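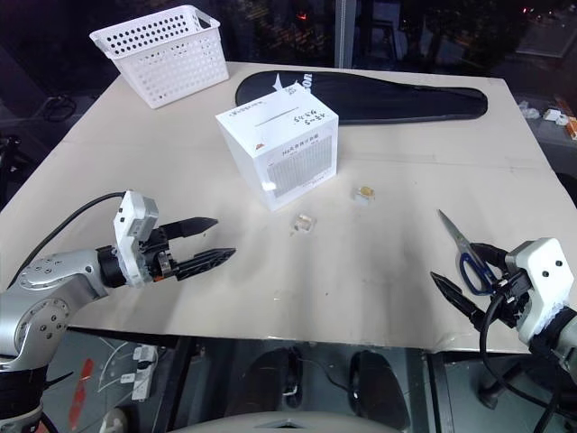
Lurdes Antunes replied:
I'd leave the arms exactly where they are, Katsuhiko, and spend the weekend on the cables instead. I know you've been itching to move the bases closer together ever since you started on the handover, but I had the same itch with my first pair and all I got was two elbows that bumped into each other whenever something lay in the middle. The thick cable on the right-hand gripper worries me far more. It hangs down past the front of the table, and the first time that arm has to reach for the far corner it's going to tug.

kmorikawa wrote:
Thank you Lurdes, you're probably right and I was rather hoping you wouldn't be! For anyone joining the thread at this point, I'm building a two-armed bench tidier at our shared workshop. I call it Modley, and the idea is that you leave your odds and ends on the table at the end of the evening and the arms put them in the white basket at the back. The code that decides which arm takes what is called Kurkance (my daughter chose both names, so blame her).

At the moment I'm stuck on scissors. With the handles lying towards the right arm I can get the fingers near the loops well enough, but then they close on the edge of one loop and the whole thing swivels. The little clear blocks I haven't even started on. The wrist camera has a terrible time with anything transparent, and I've been putting that off with great determination.

Bases are 400 mm apart, by the way. I'll keep them there for now.

Helder_S wrote:
I'm going to disagree with Lurdes a bit, sorry. If you want to hand the scissors from one arm to the other then you need proper overlap in the middle, and you won't get it by being clever with cables. I moved mine in and never looked back. Yes they can clash, but that's what limits in software are for.

Also, are you planning to put the racket bag in the basket as well? Because I'd like to be there for that.

Lurdes Antunes wrote:
Hélder, yours are the long-reach ones! Of course you could move them about and set limits, you had reach to spare. And does he need a handover at all for scissors? The basket is over in the far left corner, I grant you, but the right arm could push them across to the middle, let go, and the left arm could pick them up from the table. It's ugly and slow and it has never once dropped anything on my floor.

Helder_S wrote:
Fair point about the reach, I'd forgotten you've seen mine. I still say pushing scissors about with a pointed finger is asking for a scratched table.

marta.d wrote:
It's a workshop table, Hélder, it has scuffs on it already :)

Katsuhiko, about the swivelling. I had this with pliers, which are the same sort of trouble. Try going for the pivot with the gripper coming straight down, one finger either side. The loops look inviting but all the weight is somewhere else. I also close mine at 60 per cent of the normal force until both fingers are touching, and then squeeze. Your fingers look like they have some ribbing on the inside, so they ought to bend round the metal a little, though I did end up sticking a 4 mm strip of rubber on mine for anything with smooth blades.

On the cable, I'd bring it back along the wrist and tie it just behind the collar with enough slack for a full turn of the last joint. Do the turn by hand with the power off first, please. I didn't, and the connector I pulled out that night took me until bedtime to replace.

kmorikawa wrote:
Marta, going for the pivot is such an obvious thing that I'm slightly cross with myself. I'll try it tomorrow evening with the reduced force and report back. And yes, power off, promise.

No, Hélder, the racket bag isn't going in the basket. The box and the bag are there to get in the way. Kurkance has to learn to leave big things alone, and until lately it wanted to pick up everything it could see, however hopeless. It's much better with the box than with the bag. The long black shape seems to confuse it and it keeps suggesting a grasp at the thin end.

Gloria R wrote:
Lovely project, I've been reading along quietly. Could I ask about the window? If you work in the evening with dark glass behind the table, you'll be getting little lights and reflections at the back of every picture, and my old set-up (an Indine board and a very cheap camera) used to think those were objects. I hung a plain curtain over mine and the false grasps stopped that same night. Might help with the bag too, with black against dark glass like that.

For your transparent blocks, a lamp down low at the side gives them a bit of shadow to find. It isn't perfect, mind.

Helder_S wrote:
Seconding the curtain. You could mask off everything past the table edge in software as well, costs nothing.

kmorikawa wrote:
Glória, there is a red light out there that it tried to reach for twice last week, so I think you've solved a mystery. I've got an old bedsheet that will do. Does it matter if it's white, with the basket being white?

Gloria R wrote:
I'd go for something grey or blue if you have it. Mine was a brown blanket in the end and smelt of dog.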